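Linen and cloth sorting: changes from September

The Abera building's shared laundry room has been running on two different sets of instructions since the Tadier machines went in, one on the door and one above the sink. Both have been taken down. The notes below replace them and apply to all floors, including the Zeltberg annex.

Sorting is done on the table before anything goes into a drum. Tip the bag out, spread the load and separate it by fibre and colour. White cotton towels form one load. Printed cotton, including children's cloths and light bedding, forms a second. Black and other dark items are the third, and they are the ones most often missed, as a single sock or glove rolled inside a towel is hard to feel through the fabric. Shake each towel out by two corners before it goes on the pile.

Small dark items caused most of the greying reported over winter. One black glove in a hot white load will release enough dye to tint the lot, and the colour does not come out with a second wash at the same temperature. If it happens, do not tumble dry. Heat sets the dye. Rewash the load straight away in cold water with an oxygen-based whitener and line dry it.
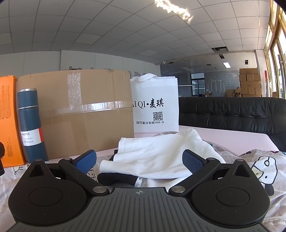
White towel, black item and printed cloth on the table, before sorting.

Settings are as follows. White towels: 70 degrees, full spin, no softener. Softener coats the loops and reduces how much water the towel takes up, and it also builds up in the dispenser drawer. Printed cotton: cold or warm wash, inside out where the item has an inside, medium spin. Line drawings and other fine prints hold their edges longer if they are kept out of the dryer. Darks: cold wash, medium spin, dried in the shade if they go outside.

Drum load is 6 kilograms dry weight. The scale is on the shelf beside the ironing board and reads in kilograms only. A drum packed to the door will not rinse properly, and residue shows up as stiff patches on towels once they are dry. Two smaller loads use more water than one full load but less than one full load plus a repeat.

Detergent is now the Bondeo unscented powder. The measure is level, not heaped — one scoop for printed cotton and darks, 2 for white towels. The old liquid can be used up in the annex but should not be mixed with the powder in the same drawer.

Folding: towels in thirds lengthwise, then in half twice, with the fold facing out on the shelf. Printed cloths are folded in quarters with the print outward so that sets can be matched without opening them. Anything still damp at the hem goes back on the rack. Damp linen stored in a closed cupboard will smell within a day or so in warm weather.

Unclaimed items are kept in the grey tub for 18 days and then go to the rag bin. Single gloves are pegged to the line over the tub.

The lint filters are cleaned after every dryer load. The room is closed Sunday morning while the drain under the second machine is resealed.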